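Subject: Re: [menham-film] Ocampo print, running time

The 16 mm print of Ocampo that Plurkier sent out is not the full cut. Reel 3 starts after the ferry crossing, so the film loses its one long quiet stretch and the last act comes too soon.
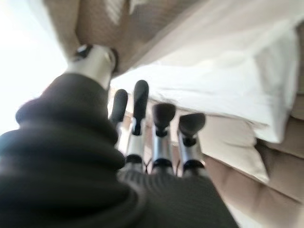

The sound is also 2 frames late from that reel on. It hurts most in the kitchen argument, where the cutting is already fast. I would hold the December showing until Cludent confirms which version they have — their listing gives no length.

On 13/07/2025, the Menham list wrote:
> Plurkier says the print is complete and runs 13 minutes
> shorter only because the titles were redone.

New titles do not remove 13 minutes.

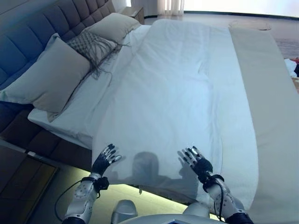

Cludent replied to me off-list that their copy does have the ferry crossing, but the color has gone pink in reel 2. I would still take theirs.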